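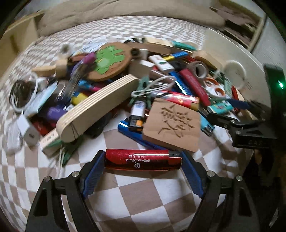 Wahyudi Tarigan writes that the September letter made the whole thing sound too easy. He has moved house four times, he says, and each time it was the small things that delayed him. The sofa and the bed are carried down in ten minutes, but the drawer in the kitchen takes a full evening, and after that evening it is still half full. He would like to know how we do it at the shop, where such drawers arrive to us every week.

It is a fair remark and I will try to answer it properly. In September I wrote mostly about furniture and lamps, and to the small things I gave one paragraph. Several readers in Clellby and one in Prirneck told me the same as Wahyudi, only more politely.

Fokness Letter, December 15, 2024

First, please do not begin with the drawer. I know it is tempting, because it is near and it looks small. But the drawer asks a decision for every single object, and after thirty decisions you are tired and you begin to keep everything. When I emptied my mother-in-law's flat in Alarcón I started in the kitchen with great energy, and at four in the afternoon I was sitting on the floor and reading the instructions for a coffee machine she gave away years ago. Begin with the coats. Coats are simple. You wear it or you do not wear it.

When you come to the drawer, take everything out at once and put it on a cloth. A cloth is better than the bare table, as small screws and coins do not roll from it, and in the end you can take the four corners and carry the lot to another room if guests are coming. An old tablecloth is good for this. Do not use a white one, you will be sorry about it later when a pen opens.

Then make only two groups. Many books advise five or six, with coloured stickers, and I tried this also. With six groups you spend the evening thinking about the groups. Two is enough: things you used this year, and all the rest. The first group goes back to the drawer directly, without thinking whether it is beautiful.

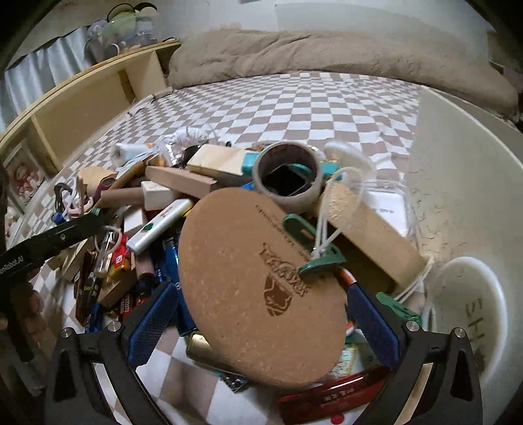
The second group is the slow one. Here are the keys which open nothing, the spare buttons, the presents from shops and hotels, the souvenirs which somebody brought you from a holiday where you were not. My advice is to leave this group in a closed box for one month and to write the date on the lid. What you go and fetch from the box in that month, you keep. I have done this three times in my own home and I fetched one tape measure and a bottle opener.

Souvenirs need some more words. People bring them to our counter with an apology, as if we would be offended. We are not, and some of them find a buyer quite quickly. A thing with the name of a town on it is bought by a person who was born in that town, or who was happy there once. Last winter a lady travelled from Prirneck for a small enamel dish and she paid without asking the price. So please do not throw them away before you asked us.

What we cannot take has not changed very much, but I repeat it for the new readers. No medicines, no knives, no open cosmetics, nothing with gas or fuel inside it. Batteries should be taken out at home and brought to the box at the entrance of the supermarket. Chargers and cables we accept only if they are tied together with the device they belong to. A cable alone is a mystery for everybody and we have already too many mysteries in the back room.

A word on boxes. Please choose small ones for small things. It sounds clear, but every month we receive a large moving box full of mixed metal and glass, and the bottom opens on our steps. A shoe box with a string is perfect. If you write on it from which room it comes, Ingrid and I are able to sort it in half the time -- and you may even get the box back.

Now the question about money, which came from two readers. For the furniture we pay you a share after the sale, as before. For mixed small things we do not pay, we only weigh the box and give you a voucher. I understand that this is disappointing when you know there is one good piece among the others. In this case take the good piece out and show it to us separately, on a morning and not on Saturday, and we will make you a price for it. With the mixed box it is not possible to search for treasures while you wait at the counter.

Since the opening of the shop we have received 1,253 of these boxes, which I know only because Ingrid writes every one in a green notebook. I find it a nice number and also a little frightening. The shelf for small things is 31 metres long if you count all levels, and it has not been empty on one day this year.

For Wahyudi, one more thing. You wrote that you feel guilty about the presents. I felt the same for a long time. What has helped me was to use the present once more before it leaves the house: to drink from the ugly cup, to put the strange cloth on the table for one Sunday breakfast. After this I could give it away quite calmly, and two times I decided to keep it after all. My wife says this method is too slow for normal people. She may be right, but you did not write that you are in a hurry.

Practical information for the coming weeks. Between Christmas and New Year the shop is closed and please do not leave boxes at the door, the rain goes through everything and last time a whole set of playing cards was lost. In January we open again with the usual hours, and boxes can be brought on weekday mornings. Vouchers from this year stay valid in the next one. We will print 4,000 copies of the new leaflet with the list of accepted things, and you can take some for your neighbours.

The next letter will be about books, and especially about encyclopaedias, for which I have no good news. If you have questions on this, write to me before the end of the month or tell them to Ingrid at the counter.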